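Where Do the Pots Go? Storage in the Shared Kitchens of Nygård House
Student project report by Sze-wing Man, Housing and Everyday Life course

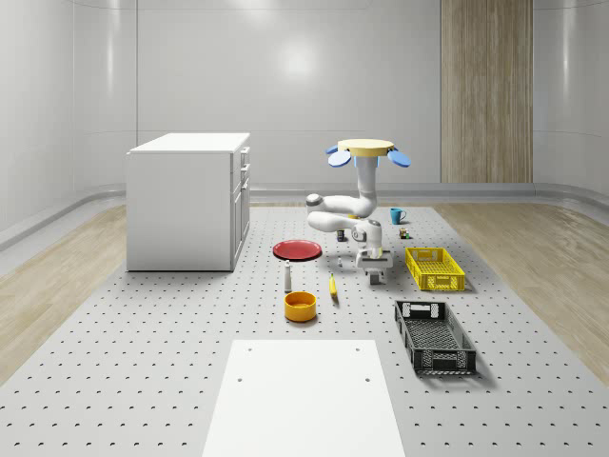

Figure 1. White cabinet with drawers in a computer-rendered room with pale wood flooring.

1. Introduction

When I moved into Nygård House in August, the first problem I met was the cupboard. I had one pot, one pan, a rice cooker and a bag of dry food from my aunt, and every shelf in the kitchen had already someone's things on it. I put the rice cooker in my bedroom and it stayed there the whole fall. Later I learned that many of my neighbors had done the same with their own things, and this gave me the subject for my project.

The question of the report is simple: how do residents of a shared kitchen decide what is kept where, and what happens when the decision is not made by anybody? I was also interested in drawers. In older student kitchens there are mostly cupboards with deep shelves, and in newer ones there are more drawers. The manager of our building told me that drawers are "for families." I wanted to find out if the residents agree with her.

2. The building and the kitchens

Nygård House stands at the lower end of Vornlow Street, between the bus garage and a bakery. It has 3 shared kitchens, one on each floor. I call them the lower, the middle and the upper kitchen in this report.

The lower kitchen is the oldest. It has wall cupboards on two sides and one wide cupboard below the sink which is not used for food, as the pipe has leaked in the past. The middle kitchen was repaired after a small fire and received new furniture from the firm Fokness, mostly drawers. The upper kitchen has a mixture. It has also a low table by the window where people leave things that they cannot place anywhere else, and this table became more important for my project than I expected.

All three kitchens have the same written rule on the door. It says that each resident has "a fair part" of the storage. There is no explanation what is fair.

3. Method

I gave a short paper questionnaire to all the residents and received 29 answers. The questions were about what the person owns for cooking, where it is kept, and if something was ever moved, borrowed or lost. After this I made 12 interviews, most of them in the kitchen while the person was cooking. This was a good method for talking but a bad one for writing notes, and on some pages of my notebook there is oil.

I also kept a kitchen diary for two weeks. Each evening I visited the kitchens and wrote down what was standing on the counters and on the table. I did not open other people's cupboards without asking. My supervisor suggested that I draw a plan of each kitchen, and I did this by hand with a measuring tape. The plans are in the appendix of the paper copy.

I live in the building myself. For this reason I cannot say that I am neutral, especially about the lower kitchen, where I cook.

4. Results

4.1 First come, first shelf

In the lower kitchen the places are decided by time. The person who has lived there longest has the shelf at eye level, and when she moves out, her friend usually gets it. New residents receive the top shelf or the part near the floor. Several people told me that they did not know they could ask for another place. One resident had kept her plates on the top shelf for a full year and stood on a chair each time she wanted to eat.

This system has one advantage. Everybody knows where everything is, and there are few arguments. The older residents described it as "natural." The newer ones used other words, but they also said that they would probably take the good shelf if it became free.

4.2 Drawers

In the middle kitchen each resident has one drawer with a name label. The answers from this floor were the most satisfied in the questionnaire, and I looked carefully for the reason. My first idea was that drawers are more comfortable. People did mention this, because you can see from above what is inside. But in the interviews they talked more about the label. A drawer has a clear border and a shelf does not. On a shelf, the neighbor's flour can come a little closer every week.

The drawers have problems too. Tall bottles must lie down, and one bottle of soy sauce was not closed well. Large pots do not fit in any of the drawers. They are kept on top of the refrigerator, and there the borders disappear again. Two residents have bought the same stackable pots from Flemeleo because the handles can be removed. They mixed up the handles and now they share them.

The lowest drawers are heavy when they are full. A resident with a bad knee had exchanged hers for a higher one. She arranged this herself with a note on the refrigerator, and the exchange was done the same evening.

4.3 The table by the window

According to my diary, the table in the upper kitchen was never completely free during the evenings when I visited. Most of the things on it were large or used every day: rice cookers, a bread bag, a blender, a dish rack. There was also a group of objects without any owner. When I asked about a green casserole dish, each person was sure it belonged to a different one.

I think the table works as a kind of common drawer. People put there the things they are ready to share, and also the things they do not want but feel bad to throw away. It is difficult to see the difference from outside. A resident used a blender from the table during half a year before the owner asked who was using it. After that, small paper notes began to appear on things, and the mood in the kitchen was for a time not so good.

4.4 The bedroom as storage

More than half of the people who answered keep some cooking equipment or food in the bedroom. I had expected that this was because of lack of space, and for dry food it is mostly so. For knives and good pans the reason is different. The owners are afraid that the pan will be scratched, and they find it easier to carry it up and down than to speak with the neighbors about metal spoons.

5. Discussion

The manager's opinion that drawers are for families is not supported by my material. The residents with drawers liked them, and those without drawers often wished for them. However, I would not recommend to change all the furniture. A label on a shelf costs almost nothing, and a strip of wood to divide a deep shelf is also cheap. These could be tried first in the lower kitchen.

The rule on the door should say who a new resident can ask about storage. At present it depends on whether you are a brave person or a shy one. I would also suggest one open shelf for shared things in each kitchen, marked clearly, so the table can be used for eating.

My study has weak points. It is one building only, and the people who cook very little were less interested in answering. Two weeks of diary is short, and one of those weeks was before the exams, when a lot of people were eating from the bakery.

6. Thanks

I thank the residents of Nygård House for their patience and for the many times they gave me food during an interview. The green casserole dish is still on the table in the upper kitchen. If it is yours, please take it.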